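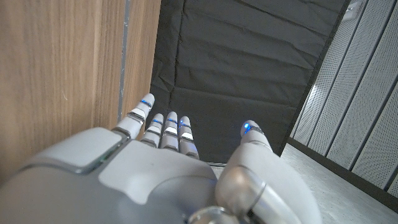 A robotic hand with silver joints, fingers pointing forward.

Marchers reach Ostgate as landmine talks open in Bretovport

Jul 7, 2022

BRETOVPORT - Delegates to the landmine clearance talks went in through the side doors of the Ostgate conference hall on Thursday morning while 900 marchers, by the police count, filled the street out front with drums, crutches and a long banner made of bedsheets.

The march left the ferry landing at 10 a.m. and took the harbor road to Ostgate, where officers had set up a double line of metal barriers overnight. It stayed peaceful. Police said they made two arrests, both for climbing onto the roof of a parked bus, and both people were let go before evening.

Many of the marchers carried a single shoe on a string around the neck. Organizers had asked people to bring one from home. By noon several hundred of them hung from the barriers, including ski boots and a pair of child's sandals that had been split between two brothers.

"We want the people inside to walk past them," said Waltraud Voß, one of the organizers. "They have been talking about a clearance fund for years. The fields are still fenced off."

The delegates did not walk past them. Buses brought the delegations to the service entrance on Costa Street, on the far side of the building, which had been closed to traffic since Wednesday night. Voß said the organizers were told of the change at breakfast. A police spokesman said the route had been fixed last week and was not altered on account of the march.

Inside, the first session ran long. The main item is a proposed fund that would pay for clearance and for medical care in districts along the old border, among them the hill country around Zirken. A draft handed out to reporters puts the first payment at $635 million. It leaves blank the lines showing what each country would put in.

Mitra Safavi, who is chairing the talks, told reporters during the lunch break that the blanks were normal at this point.

"You agree on the size of the table first and then on who brings the chairs," she said. "I would like those lines filled in by the time we leave. I can't promise it."

Asked about the crowd, Safavi said she could hear the drums from her seat and had no complaint about them. She said she had agreed to receive a letter from the marchers. An aide went out to the barriers at 1:30 p.m. and came back with the letter and one shoe, a brown lace-up, which spent the afternoon session on the table next to the water jugs.

The letter, read aloud over a loudspeaker outside, asks for three things: a fixed date for the first payment, a seat for survivors on the board that would run the fund, and public maps of every field that has been surveyed. The draft mentions maps but says each country may decide which ones to release.

That last point drew the loudest response in the street. Several people who had come down by bus from Zirken said farmers there still work from hand-drawn sheets passed between neighbors. One man held up a photocopy of his, with the creases taped over.

Shop owners along the harbor road had mixed feelings about the day. A bakery near the landing sold out of rolls before 11 and closed. A hardware store two doors down pulled its shutters at the request of the police and stayed dark, and its owner said he had not been told whether he could open on Friday.

There was a smaller gathering at the other end of Costa Street, where a group opposed to the fund's cost set up a folding table and passed out leaflets. Officers kept the two crowds a block apart. A few people wandered from one to the other to argue, and one of the arguments was still going when the street sweepers came through.

Most of the marchers had left by 5 p.m. The shoes stayed up. The city had said anything left on the barriers would be cleared away at night, but a spokeswoman said in the evening that they could remain as long as the sidewalk was kept open.

The talks continue Friday with a closed session on the medical care part of the draft. A final text is due to be voted on Saturday. If the countries cannot settle their shares by then, the matter goes to a second round in August, also at Ostgate. Voß said the marchers would be back for that one too, and that permit forms had already been turned in.

Costa Street will be closed through Saturday night. The 4 and 11 buses are being sent by way of the fish market, and ferry times are unchanged.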